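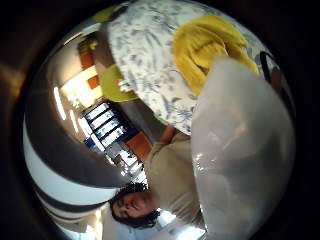 手持夹爪视角,印花织物上放着一块芥末黄色的布

关于我们

Restska 是一家做手持夹爪套件和示教数据服务的小公司,办公室和装配间都在 Hornov。我们的客户主要是研究双指夹爪操作的实验室,以及准备把机械臂用到家务、分拣、包装等工作上的企业。我们不生产机械臂,也不销售整机机器人。

公司目前的主要产品有两项:Sitwood 手持夹爪套件,以及配套的数据整理软件 McIntyre。另外提供上门采集和委托采集服务。

公司由来

Restska 的创办人 Callum Carnegie 早年做工业相机支架和线缆组件,客户多是食品包装线。后来有几家客户开始试用机械臂抓取袋装物品,硬的纸盒抓得很好,软袋和布料总出问题。当时录制示教数据要用遥操作,一个人坐在机械臂旁边,叠一条毛巾要花好几分钟,而且机械臂只能待在一个房间里。

Callum 在自己的工作台上做了第一把手持夹爪,手柄取自一把旧的胶枪,相机装在夹爪上方,线从手柄后面引出来。这把样机现在还放在装配间的架子上,早就不能用了。第二版开始改用自己开模的外壳,第三版换了广角镜头,之后的改动主要在线缆、扳机力度和手指的更换方式上。

公司注册以后,最初只有夹爪一个产品。客户拿回去录了数据,又把硬盘寄回来问怎么对齐时间、怎么剔除坏片段,这类问题回答得多了,才有了 McIntyre。

Sitwood 手持夹爪套件

Sitwood 由操作人员握在手里使用。扳机控制两根手指的开合,广角相机固定在夹爪上,镜头方向与将来安装在机械臂末端的相机一致。操作人员照平常的动作拿东西、放东西、翻面、折叠,设备同步记录画面、夹爪开度和手部位姿。

标准套件包括:

手持夹爪两把,左右手各一
可更换软质手指,共 6 副
头戴相机一台及可调头带
数据线和备用线,带应力护套
标定板和桌面定位卡
便携箱,内附纸质说明书

手指分宽型和窄型。宽型适合拿布料、袋子、瓶罐,窄型适合夹取笔、餐具、标签一类的小件。更换时松开侧面的螺丝,装好后在 McIntyre 里选择对应的型号,开度曲线会自动切换。软质部分属于耗材,表面发亮、夹不住光滑包装时就该换了,可以单独订购。

夹爪单把的重量经过几次削减,目前的版本多数人连续使用半小时没有问题。手比较小的操作人员可以加装短扳机,下单时备注即可,不另收费。

相机使用的是鱼眼镜头,画面呈圆形,四周有黑边。这对训练没有影响,McIntyre 导出时可以保留原始圆形画面,也可以按标定结果展开。夹爪翻转时画面会跟着转,有的客户第一次看到上下颠倒的房间会问是不是装反了,请对照箱内的方向卡检查,箭头朝向拇指一侧即为正确。

软质物品和日常用品

我们在软质物品上花的时间最多。布料、毛毯、塑料袋、手套这些东西每次拿起来形状都不同,靠近镜头时会占掉大半个画面,反光的包装袋还会影响曝光。Sitwood 的曝光参数有一档专门针对白色和反光的表面,在设置里叫“浅色物体”,室内有窗户或者长条灯的时候建议打开。

黑色数据线也会进入画面。我们试过把线藏进手柄内部,结果转腕时线芯容易断,返修率上升,于是又改回外走线,用卡扣固定在外壳背面。线在画面中的位置基本不变,客户训练时一般不做处理,也有客户会加遮罩,两种做法我们都支持。 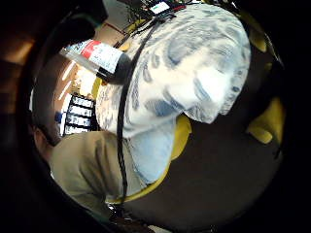 近处是带蓝色斑驳花纹的白手套,后方架子上摆着带标签的白色盒子

McIntyre 数据整理软件

McIntyre 安装在客户自己的电脑上,不需要联网。它做的事情比较固定:导入录像和传感器记录,对齐时间,检查位姿有没有跳变,标出遮挡过久的片段,按任务名称归档,最后导出为训练用的格式。

片段的文字标注由人来写。软件里有一个简单的输入框和一份常用动词表,写法由客户自己决定,我们只建议同一个项目里对同一个动作用同一个词。“放进”和“放入”混着用,后面检索起来会很麻烦。

McIntyre 的主要版本在九月更新,平时只发修正补丁。旧版本录制的数据都可以在新版本里打开。购买套件的客户可以免费使用软件,没有年费。只用软件、不用我们硬件的客户也有,需要自己提供相机标定文件,请先发一段样本给我们看一下能否读取。

采集服务

没有人手或者场地的客户可以委托我们采集。流程大致如下。

客户先提供任务清单和物品要求。我们据此写一份采集说明,写明物品种类、摆放范围、每个动作从哪里开始到哪里结束,哪些情况算失败,失败的片段要不要保留。客户确认后先录一小批,寄给客户试训练或者人工检查,没有意见再录正式的部分。

正式采集时,操作人员按说明轮换物品和位置。普通的双手任务,一个工作日可以交付一些合格片段,具体数量要看动作长度,我们在报价时会单独列出。单个项目的最小委托量是 16 个小时的有效录像。截至目前,采集团队为各个客户交付的有效录像累计大约 2,000 小时,其中家居整理和物品收纳占的比例最大,其次是厨房和小件包装。

上门采集需要客户提供一张固定的桌子、电源和可以锁门的房间。路途较远的项目会加收交通费用。

参与采集的人员都签署过肖像和数据使用同意书,任何人可以在项目交付之前要求删除自己的录像。客户如果不希望数据中出现人脸,请在任务清单里写明,我们会在导出前做模糊处理。录像中出现的地址、证件、屏幕内容默认全部遮盖。

团队

公司人不多,硬件、软件、采集各成一组,大家在同一层楼办公。Callum Carnegie 仍然负责硬件设计,每一批外壳到货后由他抽检。软件组同时承担技术支持,所以客户写信来问问题,回信的就是写这部分程序的人。采集组的成员以前做过裁缝、仓库拣货、牙科助理,手上的活都比较细,入职后有两周的练习期,练习期间录的数据不交付给客户。

我们每年接待少量学生实习,主要参与标定工装和数据检查。实习没有统一的申请时间,请直接把简历和想做的内容发到公司邮箱。

质保和维修

套件质保期从签收之日算起。2021年6月30日之后出厂的夹爪统一使用新版接头,与旧版数据线不通用,订购备用线时请核对手柄底部的字母,N 为新版,P 为旧版。旧版线缆我们会继续供货。

维修请先写邮件说明现象,最好附一小段录像。常见的问题有扳机回弹变慢、相机接口松动、头带卡扣断裂,这几种可以寄配件由客户自行更换,说明书后面有拆装步骤。需要寄回的,收到后一般在 5 个工作日内修好发出。请不要自行拆开镜头组,拆开后必须重新标定。

摔过的夹爪即使外观完好,也请用标定板检查一遍再录数据。我们遇到过外壳没有裂纹、镜头已经偏了的情况,那一批录像后来只能重录。

试用和参观

高校实验室和企业都可以申请试用,试用套件与正式产品相同,只是外壳上会有使用痕迹。试用期间录制的数据归申请方所有,我们不留副本。需要的话,可以约一次线上讲解,内容包括标定、握持姿势、怎样写任务说明。

也欢迎到 Hornov 的装配间来看。参观时可以自己拿着夹爪试一试叠布、装袋和摆放瓶罐,带上贵单位实际要处理的物品更好。有些物品我们看过以后会直接告诉您双指夹爪做不了,比如需要手指内部转动的拧盖动作,或者非常薄的单张塑料膜平贴在桌面上的情况。

参观请提前预约,来信写明人数和想看的内容。装配间在楼的背面,门铃旁边贴着 Restska 的标牌,送货的车也从这一侧进出。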